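Gririk Hard Wax Oil, Satin
Sold by Miranda Finishes, Fladovcombe

Product code: MF-GR-SAT
Sizes: 1 litre, 2.5 litre
Colour: clear (see note on "clear" further down)
Use: indoor wood, including worktops, table tops, shelves and doors
Coats: 2
Collection: from the shop, side door, not the yard

We held out against stocking this one for a good while. Every season a rep comes in with a tin that will do the job of oil, wax and varnish all at once, and every season we end up selling off the leftovers at half price. Gririk has stayed on the shelf because trade customers keep coming back for it, which counts for more with us than the leaflet does. The leaflet is in the box. Read the drying times and treat the rest as you would any leaflet.

What the maker says and what we say

"Covers up to 13 square metres a litre." It might, on a door that somebody has already sealed. On bare softwood, first coat, you will get a good deal less. Buy for the first coat and be pleased with what's left over.

"Touch dry in 6 hours." We've had that in a warm room in summer. In an unheated workshop in April, leave it overnight and check it again in the morning before you stack anything on it.

"No sanding between coats." We sand between coats. A light pass with a fine pad, by hand, then a vacuum and a cloth. If you skip it you'll feel the difference with your palm, even if you can't see it from the doorway.

"Resists wine, coffee, beer, cola, tea, fruit juice, milk and water." For how long? It doesn't say. Wipe up what you spill. We have seen black rings on oiled tops of every make, and they all began with someone leaving a wet tin of something by the sink.
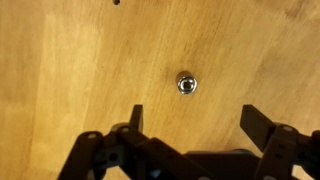 Satin is the word people argue with us about most. Makers use it for anything between nearly matt and fairly shiny, and no two tins agree, so hold out for a sample before you commit to a whole kitchen. A clear finish also won't even out a board that varies. Warm honey-coloured wood with a pale, creamy band down one side and a darker brown streak elsewhere will go on looking like that, and oil usually makes the difference stronger. If you want one flat colour from wall to wall, you want a stain or a different material, and we'd sooner tell you before you've opened the tin. Smooth satin surfaces also look paler in some places than others depending on the light, so move your head before you decide you've missed a bit.

About "clear"

It isn't. Wipe a wet cloth over bare wood and you'll get a fair idea of the colour, then add a touch of yellow. On pale woods this bothers people. Tindura do a version with a little white in it to hold the colour back, and we can order that in, though it costs more and needs stirring far more often than the tin suggests. We've had it go on streaky when the stirring was skimped.

How to put it on

Sand along the grain and get rid of the dust. Stir, don't shake. Brush or pad on a thin coat. Thinner than that. Wipe off anything still sitting on the surface after a quarter of an hour. Second coat the next day. Then keep water off it for 6 days if you can bear to, and longer in a cold house.

Oily rags can catch fire by themselves when they're screwed up in a bin. Lay them flat outside to dry, or soak them in water and keep them in a lidded metal tin.

Not suitable for

Anything outdoors, whatever your brother-in-law did with his bench. Wood that still has varnish on it. Floors in shared hallways, where we'd point you to a proper floor lacquer. Chopping boards that get scrubbed every day, which do better with plain food-safe mineral oil and a bit of attention.

Customer comments

"Used it on two shelves and a desk. Shelves fine. Desk marked by a hot mug in the first month, but patched up easily enough with a dab on a cloth. Would buy again, wouldn't believe the coverage figure." Cleiton Bragança

"Smells strong for a day or so. Good finish."

Returns

Unopened tins only. We can't take back opened ones, including those opened "just to look". Small sample pots are kept behind the counter and are free with any order, otherwise ask. No deliveries on Tuesday.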